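Can a Machine Take Over the Bench Work? A Progress Note

From the Automation Desk, August 28, 2024

Members continue to ask when robots will be ready for the small, repetitive jobs that fill a working day, both in the shop and at home. The short answer from our July review is that some of these jobs are within reach, provided that the parts are rigid, the table is clear and the lighting does not change. Most chores do not meet those conditions.

The review looked at one task in detail: picking up two short lengths of gray plastic pipe and bringing them together. An apprentice at Rakena, the plumbing supply firm that proposed the task, is expected to do this without instruction. For a machine with two arms it involves a surprising number of decisions. Each arm must find its own part, close on it at a suitable point, and lift it without turning it out of line. The two parts must then be presented to each other at matching angles.
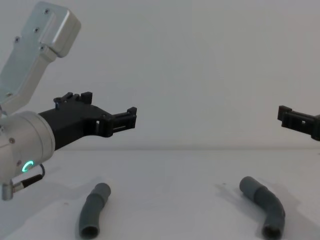 Two elbow sections on the table, with a gripper on either side.

Bent pipe is harder to handle than straight pipe. An elbow can lie on a table in several ways, and the direction of its open end depends on how it was set down. Karthikeyan Reddy, who led the review, notes that a person corrects for this in the fingers, often without looking. A two-fingered gripper has very little room to make the same correction once it has closed, so the choice of grip has to be right at the start.

The review panel set a target of 70 completed joins in a single shift before the task could be considered for paid work. A trained employee at Rakena is expected to complete 149 in the same period. Mr. Reddy has cautioned against reading too much into the comparison, as the employee also opens cartons, sets aside damaged stock and answers the telephone. None of those duties formed part of the review.

Grip is the first difficulty. Smooth round plastic offers little for flat fingers to hold, and a tube that rotates slightly in the grip will arrive at the wrong angle even when the arm has moved exactly as planned. The second difficulty is coordination. 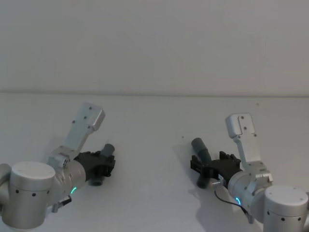

When both arms are carrying a part, an error in one has to be absorbed by the other. Hala Akl, who advises the panel on assembly methods, recommends that one arm be held still while the other makes the approach. This takes longer, but it leaves only one moving part to correct. Otakar Krajčí would prefer to see both arms move together, on the grounds that household work will demand it sooner or later. Folding a sheet and wringing out a cloth are his usual examples. The panel did not settle the matter.

On household chores in general, the review is reserved. Cloth, food and cluttered shelves remain difficult, and a kitchen is rarely arranged the same way twice. The panel sees no reason for members to postpone hiring or to change their training plans on account of home or shop robots at this stage. It does suggest that firms with steady, high-volume bench work, in runs of 1000 pieces or more, begin keeping a written record of how each job is done. Such records are useful for new staff in any case.

The next review will consider sorting mixed fittings into bins, a task put forward by Vultent. Members who wish to propose other tasks should write to Venkatesh Alva at the Automation Desk, stating the parts involved, the usual length of a run and the most frequent causes of rework. Proposals should not exceed 2 pages.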